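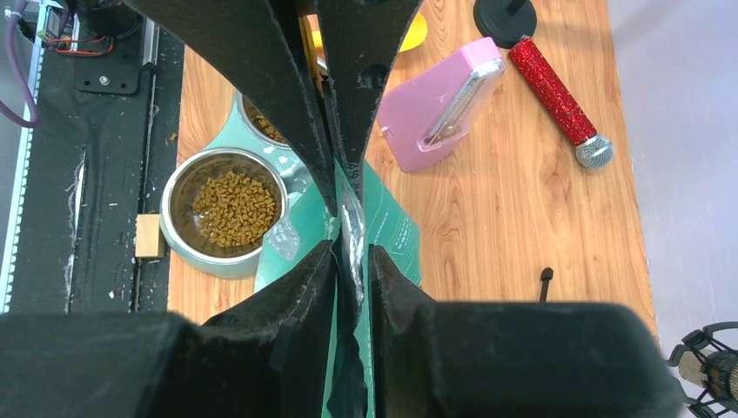
Kibble in the double bowl stand, with a pink box and a red glitter microphone on the same table.

When Jucélia Medeiros moved back into her mother's apartment in August, the first thing she learned was that the family had only one real table. There was a desk in the bedroom, and a shelf that folded down in the kitchen, but everything that mattered was done on the big wooden one. Meals, homework, sewing, letters to the bank, the feeding of the cat.

"My mother never believed in a separate place for each activity," she tells me. "She believed in wiping."

I came to see the table because I write about furniture, and because Rogério Andrade, who repairs old pieces at his workshop Amaral, told me that I should look at the wood. He was right. The grain is strong, light brown like honey with darker streaks, and it does not hide itself under a cloth. But after two hours in the apartment I had more notes about the things on the table than about the table.

The cat is called Tilluvine, and she is 13 years old. Her food is served in two steel bowls that sit in a mint-green stand. Heloísa Medeiros, the mother, bought the stand after the veterinarian said that an old cat should not bend her neck so low. For a while it was on the floor beside the stove. Then Tilluvine began to eat only in company, so the stand went up, and it has stayed up.

The microphone has a handle with red glitter and it belongs to Heloísa. She sang in a dance band for over 20 years, and she still practices in the afternoon, sitting down, with a cup of coffee. Her daughter says that the neighbors know all the songs by now. One of them, Damian Cieślak, sometimes knocks on the wall to ask for a particular one. 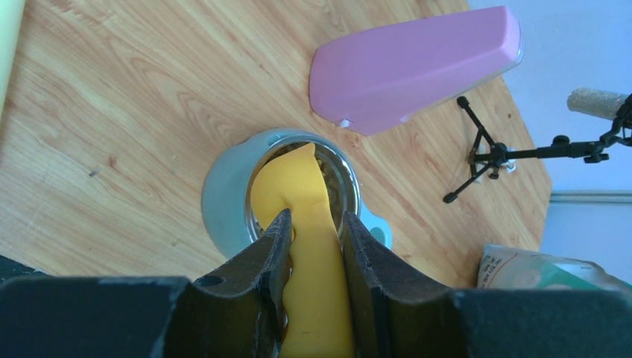
The light blue pot, with something soft and yellow reaching over its rim.

Color seems to be the one rule of the house. Green for the cat, blue for the pot, pink and yellow wherever possible. Jucélia wanted to buy gray things when she arrived. Her mother let her buy one gray towel, and this towel is used for the windows.

Rogério has offered to sand the top and oil it again. It would take 3 days, he says, and he would need to carry it to the workshop. Heloísa has listened to this offer more than once – she serves him cake each time – and she has not said yes. Where would the bowls go?

When I left, she was looking for a lid, and Jucélia was moving her papers to the other end to make room for dinner.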